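Covering a work table with brown paper, worth it?

Tistura Home Forum > Kitchen and Workroom > Surfaces

prinport_dan
Posted 1st October
I have a long table that gets used for everything: breakfast, crafts, repotting, fixing things. The top is scratched and I'm tired of wiping it down. I was thinking of covering the whole thing in kraft paper off a roll and changing it when it gets bad. Has anyone done this for longer than a weekend? I'm mostly wondering about crumbs, heat from the toaster, and whether it tears when you slide stuff around.

Steinar Holst
Been doing it for two years. Get the heavier paper. The thin stuff they sell for wrapping parcels wrinkles the first time a cup sweats on it. Pull it tight and tape it on the underside, not on top. If you tape the top edge you will catch your sleeve on it.

lu_in_the_back
I tried it and went back to oilcloth. Paper looks good on day one. Then somebody puts down a greasy knife and you have a spot for the rest of the week.

Steinar Holst
So you change it. A roll is cheap.

lu_in_the_back
Cheap, but it's also 90 inches of paper in the trash every time. Oilcloth I wipe.

Arnar Grímsdóttir
I'm with Steinar on this. We have one big sheet, matte, no pattern, and it makes small things easy to find. Before this we had a speckled top and I was always losing screws and twist ties on it.
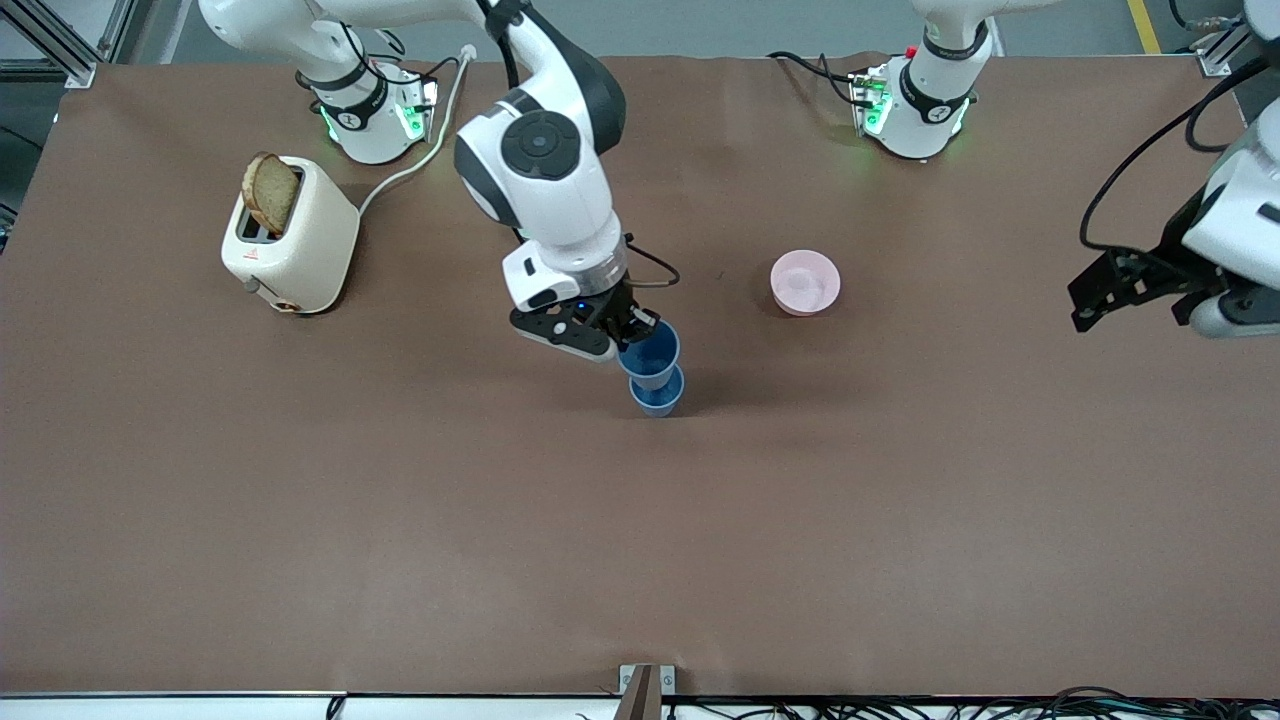 Toaster and the pink bowl on the brown paper, blue cups held in the gripper.

The toaster is a two-slot and it stays on the left. I run the cord across the paper toward the back. The bowl is what we use for butter or jam, depending on who is up first.

prinport_dan
Thanks, that's the look I had in mind. Does the toaster scorch it?

Arnar Grímsdóttir
Ours hasn't. I don't leave it on when I walk away, though, and I empty the crumb tray every few days.

dakunberg61
I'd be more careful than that. Paper under a toaster is still paper under a toaster. Mine is rated at 800 watts and the bottom gets warm enough that I notice it. Put a ceramic tile under it. They have singles in the clearance bin at most tile places.

Arnar Grímsdóttir
Fair enough. A tile wouldn't hurt.

lu_in_the_back
This is what I mean. Now you need paper, tape and a tile. Oilcloth plus a tile and you're finished.

dakunberg61
Oilcloth isn't great with heat either. I had one go sticky under a coffee maker.

Steinar Holst
On the sliding question: lift, don't drag. Plastic cups and light bowls are fine. A cast iron pan will rip it if there's a burr on the bottom. I patch small tears with a square of the same paper and a glue stick.

prinport_dan
How often do you change the sheet?

Steinar Holst
When it's ugly. Last one went on in April and it was fine until we had people over and someone spilled beet juice.

lu_in_the_back
Since April? I couldn't stand it. Crumbs get in the creases.

Steinar Holst
No creases if you pull it tight. I use a bench brush.

prinport_dan
OK, I'm going to try a roll of the heavy paper with a tile under the toaster. The hardware store near me has it for $55, which seems high, so I'll look at Prinport first. Will post when it's on.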